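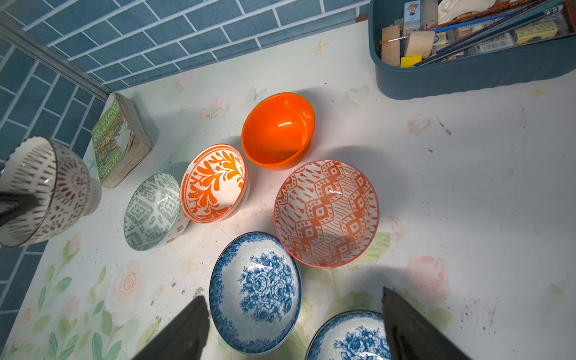 *Figure 1. Bowls on the printed tabletop.*

## 2. Sorting task

Our group studied how people put tableware in order when there is no rule given. We asked 20 students from the Mellor building to sort the bowls as they like. Most of them began with color – the plain orange bowl was often placed first. The blue-and-white bowls with roses were usually kept together. The bowl with orange leaves was more difficult, and several students moved it twice.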